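Generating pick demos from a few seeds - the counter task

Quick notes on how we turn 7 seed demos into 3,000 sim rollouts for Tredis. Assumes you have the Taltus kitchen pack installed and the Hirnico replay tool on your path.

1. Record seeds. Teleop only, no scripted motions. Keep every one under 200 steps or the segmenter chokes.

2. Set up both side cameras. Arm low, counter and cutting board clear in view.
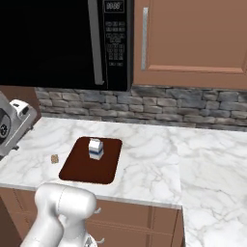
Side camera A. Milk carton on the board, snack block on the marble to the left.

3. Split each seed at the grasp. Everything before it is stored relative to the object, everything after relative to the goal. Check the split by hand - the auto one is off by a few frames more often then you'd like.

4. Randomize. Object pose first, then wood tint on the cabinets. Leave the carton alone for the first batch. 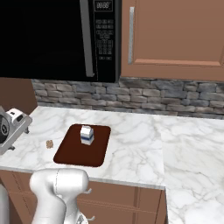
Page last changed: 24 August 2022

5. Replay the transformed segments, linear interpolation between. Keep successes, dump the rest. First batch on the Camacho config we kept 172 out of 200, mostly lost to bad wrist angles.

6. Look at the wrist view before training. Block should sit between the open fingers, both pads showing. If its hidden behind the palm your camera offset is wrong.
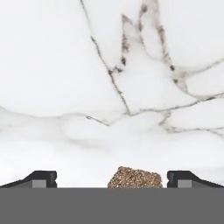
Camacho, November

Added after the rerun: train with wrist plus one side camera. Second side view didn't help us, and it doubles the disk. Seeds file format is unchanged.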